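Hiltance listening notes - read me first

I started this folder to keep my amp and turntable measurements in one spot, and it's grown a bit! There are 189 text files in here, one per session, all done in my lounge room with the Prernorden integrated amp and the old Pichler deck.
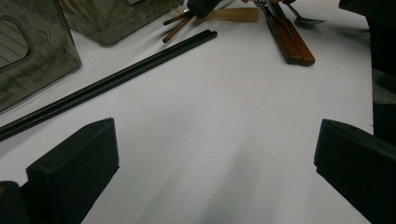 Issue 13, page 63

File names go cartridge, then record, then volume setting. Anything marked Zirkon was done with the borrowed phono stage (lovely thing, bit of hum on the left channel). I haven't fixed the colour codes in the older files yet - sorry, Wednesday's job.

Use whatever you like, just keep my name off the graphs.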